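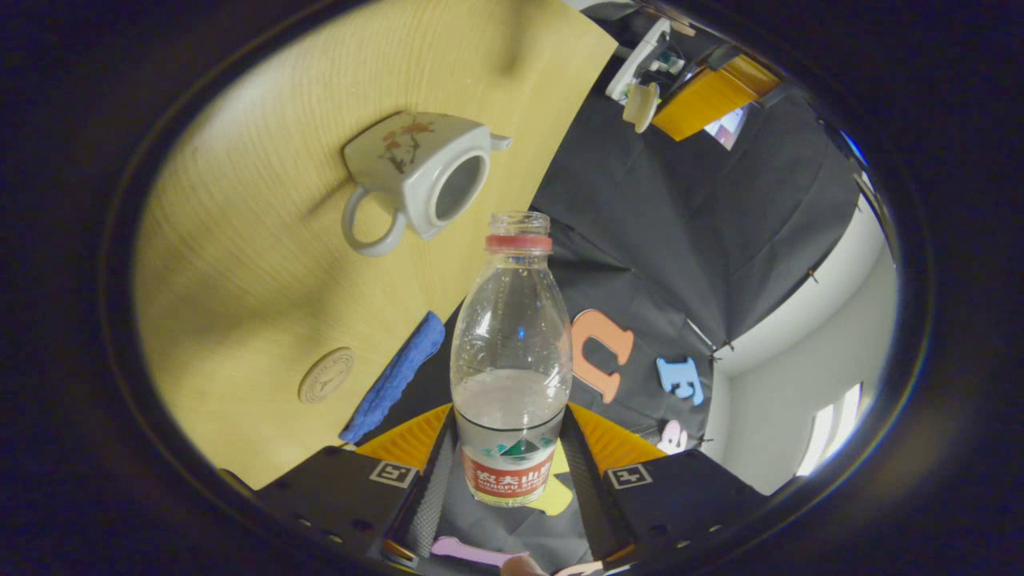
Pinza de mano Okley, de Clendero: reseña después de un trimestre en el club

10 de noviembre de 2020

Llevaba tiempo prometiendo en el grupo de padres que escribiría sobre la pinza, y como ya me habéis escrito varios preguntando si merece la pena para otros clubes (¡hola, gente de secundaria!), pues me siento y lo cuento todo de una vez. Aviso de que me enrollo.

Para quien no nos conozca: doy robótica por las tardes en el club Akdale, en Toledo, con chavales de trece a diecisiete años. Este curso el grupo mayor quería hacer algo de aprendizaje por demostración, o sea, enseñarle tareas a un brazo a base de enseñarle cómo las hace una persona. Brazo tenemos uno, viejo y cabezota, y si lo usa un alumno los demás miran al techo. Así que buscábamos algo para grabar demostraciones a mano, sin robot de por medio, y ahí apareció la Okley: una pinza que se agarra con la mano, con su cámara encima mirando a los dedos, y que sirve para registrar lo que haces mientras coges y dejas cosas.

La compramos con dinero del club, 149 euros sin la cámara. Clendero no me ha regalado nada ni sabe que existo, salvo por los correos de soporte, de los que hablaré luego.

El montaje

Viene desmontada en una caja bastante más pequeña de lo que me imaginaba, con las piezas en bolsitas numeradas y un manual que empieza muy bien y se va desinflando. Los primeros pasos tienen dibujos grandes y clarísimos. Cuando llegas a los dedos, los dibujos encogen y hay un momento en que el manual te manda al «paso anterior» sin decir a cuál, y nosotros pusimos un dedo del revés. Se nota enseguida al cerrar, tranquilos. Se desmonta, se gira y ya.

Tardamos dos tardes con los alumnos haciéndolo casi todo. Yo en casa, sola, con un café, seguramente lo habría hecho en una, pero también me habría perdido la discusión sobre si un tornillo se aprieta «hasta que llore» o «hasta que suspire». Eso sí: las llaves que trae son blandengues. Una se redondeó el primer día y acabamos tirando de las nuestras. Si ya tenéis un juego de llaves decente en el taller, ni abráis la bolsita.

Los tornillos de la parte baja de los dedos se aflojan con el uso. Poquito, pero se aflojan, y de repente la pinza tiene una holgura que antes no tenía y todas las medidas bailan. Ahora los repasamos al empezar cada sesión y va bien.

Los dedos y las almohadillas

Los dedos son dos bloques negros mate con una almohadilla naranja estriada por la cara interior, y esas almohadillas son lo mejor del invento. ¡De verdad que me encantan! Yo tenía miedo a las botellas, que son la tortura clásica de cualquier pinza: lisas, redondas, y en cuanto aprietas de más el plástico se hunde. Bueno, pues una botella de agua a un tercio de su capacidad, sujeta por abajo, se queda bien plantada entre los dos dedos. Hemos repetido el ejercicio de coger y colocar la botella hasta aburrirnos (hasta aburrirse ellos, yo sigo encontrándolo emocionante).

Con cosas planas ya es otro cantar. Un posavasos apoyado en la mesa es dificilísimo de levantar, porque las puntas son gruesas y no hay manera de meterlas por debajo. Los chavales aprendieron a arrastrarlo hasta el borde y pescarlo desde ahí, y mira, como demostración es hasta más interesante, pero que conste que con estos dedos las piezas finas cuestan. Clendero vende unas puntas estrechas aparte. No las he probado y me da rabia que no vengan en la caja.

Las esponjas, facilísimas. Son el objeto que recomiendo para el primer día: se dejan coger de cualquier forma y nadie se frustra. Las letras de goma espuma también van muy bien y dan mucho juego para inventar tareas, que si ordénalas, que si forma tu inicial.

Y luego está la tetera. Rosângela Lacerda, que comparte grupo conmigo, se empeñó en incluir vajilla en los ejercicios y yo me puse un poco nerviosa, lo confieso. Coger una tetera por el asa exige girar bastante la muñeca, y ahí es donde se nota el peso del conjunto. Se puede. Con un mayor al lado y la mesa despejada por la zona de caída, pero se puede.

Los marcadores

Cada dedo lleva en la cara un marcador cuadrado en blanco y negro, para que el programa sepa por la imagen cuánto están abiertos. La idea me parece estupenda para dar clase, porque los alumnos ven sobre el vídeo de dónde sale el número y dejan de pensar que es magia. Mpho Khumalo, de las mayores, se pasó una sesión entera tapando un marcador con el dedo y destapándolo para ver cómo se volvía loca la gráfica, y aprendió más con eso que con toda mi explicación previa (que era larga, y con diapositivas).

El inconveniente: los marcadores son pegatinas y las esquinas se levantan. Si tus alumnos son de los que rascan etiquetas, y los míos lo son, imprime repuestos. En la web de Clendero está la plantilla, escondida al fondo de la página de descargas. Ojo con imprimirla al cien por cien de escala, que la impresora del club la encogió por su cuenta y estuvimos una tarde entera buscando un fallo en el código que no existía.

También hay que vigilar la luz. Si trabajáis cerca de una ventana, colocaos de manera que no dé de lleno en los dedos, porque con reflejo fuerte se pierde la detección a ratos.

La cámara y lo que se ve

La cámara va con objetivo de ojo de pez, y la imagen sale redonda, con su borde oscuro alrededor. A los chavales les hizo muchísima gracia y a mí me costó acostumbrarme. Se ve todo: los dedos, el objeto, la mesa entera curvándose y de propina media habitación. Para entrenar viene muy bien tener tanto contexto. Para la vida en un club supone aprender que la estantería desordenada del fondo también sale en tus datos.

Nosotros usamos una tela negra con unas pinzas metálicas sujetándola por los bordes. Hace arrugas, se descuelga, y aun así me parece la mejor compra barata del trimestre. Con letras de colores encima contrasta de maravilla. La mesa de madera clara la seguimos usando al lado, porque Rosângela defiende (y tiene razón, aunque no se lo pienso decir) que si solo grabas sobre negro, luego el modelo no entiende el mundo.

Una cosa que hay que enseñar desde el principio: los dedos humanos se cuelan en el plano por abajo a la mínima. El agarre de la Okley deja la mano muy cerca, y si la tienes pequeña o la pones adelantada, asoma. Para nuestras prácticas lo dejamos pasar, pero si queréis datos limpios, practicad la postura antes de grabar nada en serio.

El programa

Aquí bajo la nota. El programa que trae graba bien, sincroniza bien y exporta en un formato razonable. Hasta ahí, perfecto. Pero la interfaz está a medio traducir (hay un botón que pone «Guardar» y otro al lado que pone «Discard», y ya os imagináis lo que pasó con una tarde entera de grabaciones) y no avisa cuando la tarjeta se llena. Sencillamente deja de grabar, tan contento. Le pusimos una de 512 GB y se acabó el problema, aunque me parece una solución de bruta.

Escribí a soporte por lo del aviso. Contestaron pronto y con amabilidad, me dijeron que lo tenían apuntado para la versión de enero y me mandaron un truco para ver el espacio libre desde la consola. Funciona. A un alumno de trece años no se lo voy a pedir, pero funciona.

Lo de recortar los vídeos dentro del programa ni lo intentéis en un portátil viejo. Nosotros grabamos en el del club y recortamos en el mío.

Cómo lo usamos en clase

Por si os sirve: trabajamos en grupos de tres. Una persona lleva la pinza, otra coloca los objetos y otra apunta qué ha pasado en cada intento, y van rotando. Apuntar es lo que menos les gusta y lo que más falta hace luego, cuando hay que decidir qué demostraciones se tiran. Al principio querían tirar todas las que no fueran perfectas. Tuvimos una conversación muy chula sobre si conviene que el robot vea también cómo se corrige un agarre torcido, y acabaron haciendo dos carpetas para comparar. Todavía no tenemos resultados, os contaré.

El brazo cansa. La pinza con la cámara montada no parece pesada cuando la coges, pero después de un rato largo repitiendo el mismo movimiento se nota en la muñeca, y los más pequeños empiezan a apoyar el codo en la mesa, con lo que los movimientos salen rarísimos. Turnos cortos, por favor. Yo pongo un temporizador de cocina.

El gatillo va duro los primeros días y luego se suaviza. Para zurdos sirve igual, que es algo que siempre miro porque tengo varios y están hartos de tijeras.

Lo que me gusta
Las almohadillas naranjas, sin discusión.
Que se desmonta entera y se entiende cómo funciona mirándola.
Los marcadores a la vista, para explicar de dónde salen las medidas.
El campo de visión de la cámara.

Lo que cambiaría
Las llaves de la caja.
El manual a partir de los dedos.
La traducción a medias del programa, y el aviso de tarjeta llena.
Que las puntas finas se paguen aparte.

¿La volvería a comprar? Sí, y de hecho estamos ahorrando para otra, que con una sola siempre hay un grupo esperando. Para un club que empieza de cero y no ha tocado nunca una cámara ni un programa de grabación me parece pronto, haría antes un trimestre de cosas más sencillas. Si ya tenéis un brazo, aunque sea tan cascarrabias como el nuestro, le vais a sacar partido enseguida.

Le pongo cuatro estrellas de cinco. Si alguien ha probado las puntas estrechas, que me lo deje en los comentarios, sobre todo si ha conseguido levantar un posavasos con ellas. Y si estáis cerca de Toledo y queréis verla antes de comprar, escribidme y os venís una tarde al club.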